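Stodent open afternoon, Prallow building: notes on the rooms

Stodent opened its second-floor rooms to visitors for one afternoon in September. I went for the building fit-out. The floor plan handed out at the door gives 1660 square feet for the level, and the tour took 17 minutes.

The office room has white walls and a white ceiling, with fluorescent fixtures and an exposed pipe left on view. White horizontal blinds cover the long run of windows.

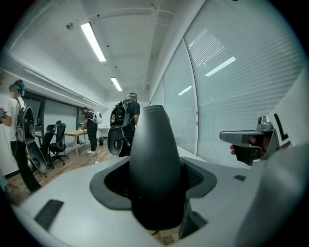
Furniture and circulation

Furniture is sparse toward the rear wall: a small wooden table, placed in front of a dark opening. People stood to work, several with backpacks and headsets, so clear floor matters more than desks. 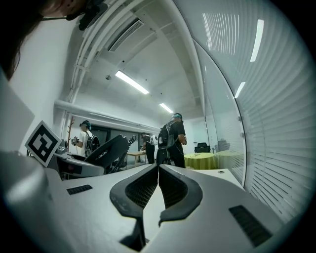 Storage is on the level below, in room 1008, which was locked. The plan lists Rudix shelving for it. Visitors leave by the east stair.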